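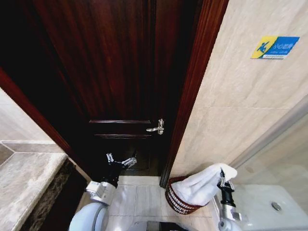 Section 2: Bathroom door and wet floor

Your Drudalach bathroom door is heavy, wooden and patient. It will outlast most guests if treated as follows. Use the lever handle, on the right beside the frame, and take the slippery-floor sign high on the marble wall at its word.

1. Press the lever down fully, then push. Shoulders are not required.
2. After a shower, shut the glass partition and run the fan for 17 minutes.
3. Mop towards the door, finishing outside it – the other order leaves you marooned.
4. Wipe the vanity top with a soft cloth.

Caution: no vinegar on marble, whatever your aunt says.

Note: if the handle droops, ring Madhu Nautiyal before 10 on Saturday.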